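From: Melati Pasaribu
To: Clarnbridge Neighborhood Watch list
Subject: Re: [clarnbridge-watch] Traffic officer on Ginting Avenue

Anisa Ismail wrote:

> Does anyone know if we're keeping Officer Parnado on the
> school route this fall? My son says there was a different
> officer at the crosswalk on Monday. Also, is the speed
> trailer coming back or did we lose it to Trirus Road?

Hi Anisa and all,

Yes, we're keeping him! I called the station and the desk sergeant told me he was away for training and is back on the morning shift now. He's been on that corner nine years and my girls would riot if he left (the younger one still salutes him).

The trailer is a longer story. It did go to Trirus Road, and it'll stay there through October. The department has one trailer for the whole town and it takes requests in order, so we're back in line behind two other streets.

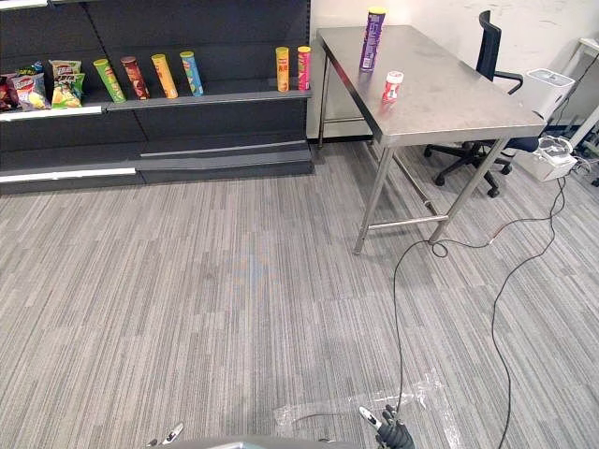 What I did get was the numbers from our last turn. In 14 days it clocked 327 cars over the limit on Ginting, most of them before 8 in the morning. I'd have guessed evenings, so that was news to me. The sergeant says they'll use it to decide when to send a patrol car, and she'd like to hear from anybody who sees the same driver speeding again and again. Write down the plate and the time, and please don't go chasing anyone down the block!!

I can bring printouts Saturday if people want them. Anisa, are you still okay to pick up the key to the hall?

Melati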